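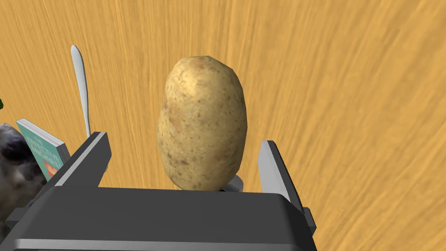 Rusetti Grasp Planner: what we liked and what we didn't

28 June 2020

Rusetti is a planning package for two-finger grippers. It takes camera views from the simulator, proposes grasps, scores them and passes the best one to the arm. We ran 500 trials on a desk scene with the default settings, then switched to our own controller.

Setup took 12 minutes. The installer found our simulator, but the joint limits had to be typed in by hand. The manual covers this on one page and gets the units wrong.

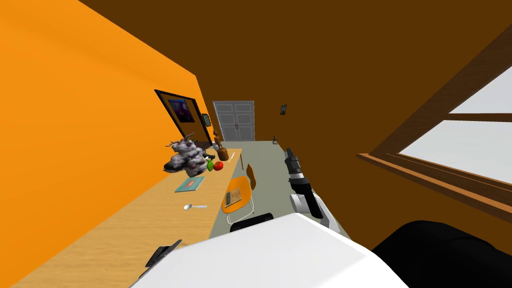 Scene files are the part I use most, and Rusetti handles them well. You can mark any item as a target or an obstacle and save the list. With the red apple right beside the green fruit on the desk, I set one as the target and the other as an obstacle, and the planner kept both labels after a reload. Okabe, which I used before, drops them.

The score viewer is weaker. It lists every candidate grasp in a single table, 1641 rows in one case, with no filter. You can sort by score and export to a file.
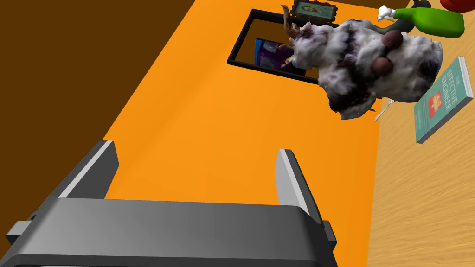
The export does include the approach angle, so I sorted the rows in a spreadsheet. A filter is planned for December. Replanning takes 10 seconds on our machine, too slow for moving targets but fine for a desk.

Rating: 4 out of 5. Buy it for the scene files.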